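Wed 21 January
By the Levemholm newsdesk

Moving costs set to climb again before spring

Anyone planning to switch apartments in March may want to book the truck now. Lireck, the biggest of the local moving firms, is putting its rates up from the start of that month. Hiltero is expected to follow. Smaller outfits say they haven't decided, but don't sound hopeful.

A standard one-bedroom move across town with Lireck now runs $519. That's for two movers, one truck, half a day. The new price isn't out yet. Fuel, insurance and wages all got the blame in a short notice mailed to customers this week.

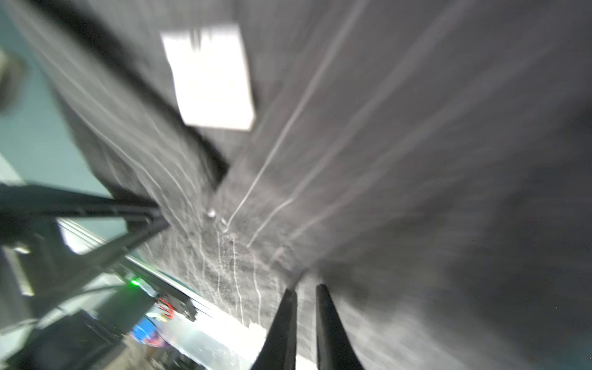 Stairs are extra. So are pianos, fish tanks and anything that has to come out through a window. Lireck will also start charging for late changes: move your date with less than 14 days to go and you lose the deposit. Up to now a phone call was enough, and plenty of renters were using it when there keys came late.

Hiltero already has a rule like that, though it gives people one free change. The company told us it had no comment on prices "at this time." It did say Saturdays in March are almost gone. Weekday mornings still open, mostly.

Renters' group Vukčević House, which runs a help line out of the old post office, wants both firms to post full price lists online. Callers keep getting one number on the phone and another on the day, the group says. Its advice: get the quote in writing, ask what happens if the elevator is out, and take photos of furniture before it goes on the truck.

The cheap way is still to do it yourself. Van rental starts at $30 for the evening slot, fuel not included. Blankets and straps can be rented at most of the same counters, or borrow some. Bath towels will do for lamps and picture frames but not for a dresser. 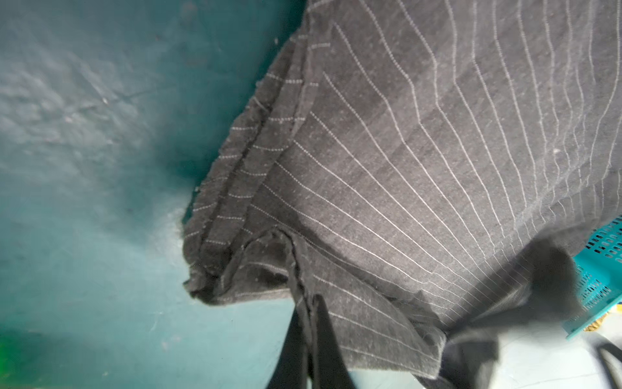
A quilted moving blanket, dark gray with rows of white stitching.

The city says it will again set aside curb space for moving trucks on the last weekend of the month. Permits are free but you have to apply, and the signs need to be up the day before. Last spring the permit office got 2000 requests and ran way behind, so some people recieved theirs after they had already moved.

Applications open Monday at the front desk in City Hall. Online form to follow.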